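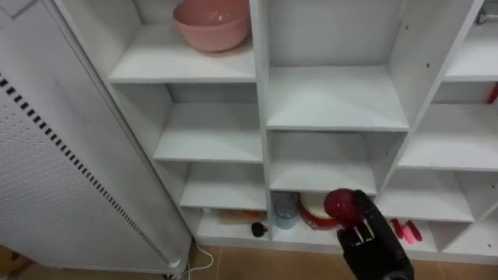 Fig. 2 – Lower shelves in use: red ball and small items at the bottom, pink bowl higher up.

Filling your Stikholm cubby unit

Your Stikholm is up, the panels are square and the screws are tight – now for the fun part! A little planning here makes tidying up so much quicker later on.

1. Wipe every shelf with a soft, barely damp cloth and let it dry for about 2 hours. White boards show every smudge, so it's worth doing the corners properly.

2. Start at the bottom. Small things that get picked up all day long (balls, brushes, odds and ends) love the lowest shelf, where children can reach them and put them back themselves.

3. Give bowls a cubby of their own, right way up. They make brilliant catch-alls for crayons or pegs, and a bright colour is easy to spot from across the room.

4. Leave a few cubbies empty for now. You'll be glad of them the moment a birthday comes round.

5. Push round items well back from the front edge, or stand them in a shallow Fornik tray (sold separately, order code 1337).

Note: The small holes on the inner faces of the dividers are meant to be there. Please don't fill them.

Caution: Keep the unit at least 100 mm from any radiator or heater panel. Never let children climb on the shelves, even the bottom one.

Changed your mind about the layout? Lovely – empty the unit completely before moving it, and have two people lift it, one at each end. Check that it stands level on the floor, then go back to step 2.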